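New scale for our stats package, and a missing data fix

I've been promising this one since last May, so I'm very happy to say it's out. Tillik, the little survey analysis program a bunch of us use for our psych methods courses, has a new version up, and the big change is in how it handles reliability.

If you've used the old one you know the drill. You typed in your items, you hit the button, and you got one alpha for the whole scale and not much else. If the number was bad you were left poking at items one at a time until something improved (I have lost entire Saturdays to this). The new version prints omega right beside alpha, with an interval around both, and it shows you what each one would be with any single item dropped. You can sort that table, too! I asked for sorting two versions ago and I'm going to pretend it was my email that did it.

The work was done by Dace Eglītis, who wrote most of the original code, with Themis Karagiannis doing the testing. Themis ran it on the Kedstead survey, the one on study habits that a lot of you have seen in my workshop. It has 2,940 people and 40 items, so it's a decent workout. The old version choked on that file if you asked for intervals. The new one got through it while Themis was refilling a coffee.

I asked Dace why omega had taken so long. "Because I kept getting a different answer from my own hand calculation," she told me, "and the mistake was in the hand calculation." She'd left one reverse-scored item the way it was. I can't tell you how much better that made me feel, having done the same thing in front of a full room.

On reverse scoring – the program now warns you when an item correlates negatively with the rest of its scale. It won't flip the item for you, and I think that's the right call. Sometimes a negative item is just a badly worded question, and flipping it hides the problem. You get a yellow note next to the item name and you decide.

The other fix is missing data. Up to now anyone with a single blank answer got thrown out of the whole analysis without a word about it. On the Kedstead file that cost us 100 people, and I only found out when a student asked why my sample size didn't match the one on the handout. (Good catch, and a slightly red face for me.) Now the number of cases used is printed at the top of every table, and you can choose between dropping the incomplete cases or keeping anyone who answered at least a set number of items. You pick that number yourself. I've been using 6 for the short scales, where most of them have eight items, but please don't quote me on that as a rule.

A few things to know before you upgrade. Saved projects from the last version open fine. Projects from the one before that don't, so open them in the old program and save them again first. The export to Dudora format still drops your value labels, which Dace knows about and is a bit grumpy about. And if you use the Hämmerli add-on for rating scales, hold off for now, as it crashes when you ask for the item table. Themis has a fix half done.

My workshop handout needs a rewrite to go with all this. I've gotten as far as the section on split halves, and I'm tempted to cut it completely, but every year somebody tells me it's the part that made alpha make sense to them. If you have feelings about that, send me a note. Same if you find a bug, though please attach the data file or at least a piece of it. "It gave me a weird number" is hard to chase down, and I say that as the person who has sent Dace that exact message more than once.

The download is in the usual place on the course software page, with the old version right under it in case you need to go back. 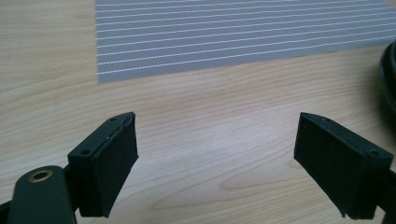
Page last changed: January 15, 2024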